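Unit 6 notes: Learning grasps from hand-held gripper data

Reading for this unit: the Brada lab report, sections 2 to 4. Skip the appendix on calibration.

Last unit covered teleoperation, where a person drives the robot arm directly and the arm records its own joint positions. The method in this unit leaves the arm out of the collection step. A person carries the gripper, does the task by hand, and a camera on the tool records what the fingers are doing. The motion of the tool is recovered afterward from the video. Jenkins is the name of the tool in the report, and Flokell is the software that turns the video into training data.

Each recording is split into approach, close, carry and release. The approach segment begins with the fingers open and ends when they start to move together. Finger width is stored with every step, along with the position and rotation of the tool. Keep the open segments when you prepare your own data — a policy trained only on closed fingers has no examples of how to line up.

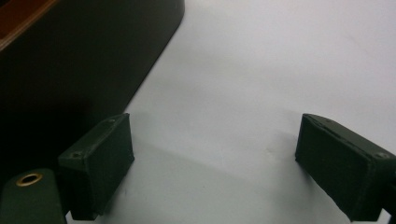 Why is the action stored relative to the tool and not to the table?

The tool has no fixed base, so a table position would change meaning from one room to the next. A relative action such as "forward 12 mm, then close" can be used on any arm that carries the same gripper.

Results from the report. The authors collected 170 demonstrations of a single pick-and-place task and trained one policy. They ran 100 trials on the arm, of which 83 succeeded. Most of the failures came in the close segment, where the fingers shut too early and pushed the object away. The authors blame delay: the arm acts on a camera view that is already slightly old. In the Curkia follow-up the delay is measured first and the action sequence is shifted to match. We will go through that correction in the next unit.

For section: work out the relative transform between two tool poses by hand, then check it against the Flokell output. Bring both — the rotation order is where most of the mistakes happen.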